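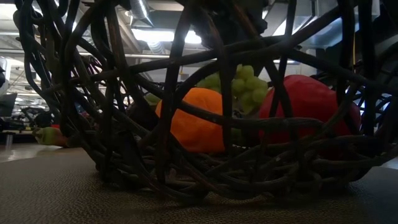
Lakmal Pramanik pregunta si la cesta Risten puede sumergirse en agua para limpiarla, puesto que la edición de septiembre no lo aclaraba. No debe sumergirse. El procedimiento correcto se detalla en el apartado 4.3.

## 4. Carga y mantenimiento de la cesta Risten

### 4.1 Colocación

1. Apoye la base directamente sobre una superficie horizontal y estable.
2. Deje libre una franja de 22 cm entre la cesta y cualquier fuente de calor (placa, horno, radiador).
3. Compruebe que la base no oscila. Si oscila, gire la cesta un cuarto de vuelta y repita la comprobación.

> **Nota:** Las varillas superiores forman arcos altos. No son asas. Para trasladar la cesta, vacíela y sujétela por la base con las dos manos.

### 4.2 Carga

1. Lave y seque por completo las frutas y hortalizas antes de introducirlas.
2. Coloque primero las piezas pesadas y firmes, como los pimientos grandes, en la zona central de la base.
3. Disponga las piezas pequeñas en los espacios restantes, sin forzarlas entre las varillas.
4. Deposite las uvas en último lugar, con el racimo entero y sin peso encima.
5. Retire las etiquetas adhesivas, que pueden dejar residuo en el acabado.

La carga máxima es de 2 kg. Las piezas de diámetro inferior a la separación entre varillas (uvas sueltas, tomates cherry) requieren el forro Skonard, ref. 576, que se suministra por separado.

> **Precaución:** No mezcle en la misma carga fruta muy madura y uvas. Revise las piezas del fondo a diario; la trama del cesto puede ocultar zonas dañadas.

### 4.3 Limpieza

1. Vacíe la cesta y sacuda los restos sobre un fregadero.
2. Pase un cepillo seco de cerda blanda siguiendo la dirección de cada varilla.
3. Elimine las manchas con un paño humedecido y bien escurrido.
4. Deje secar a la sombra durante 60 minutos antes de volver a cargar.

> **Precaución:** No utilice lavavajillas, lejía ni disolventes.

Para el modelo Munshi, de trama cerrada, consulte el apartado 5.

Jemley, noviembre de 2025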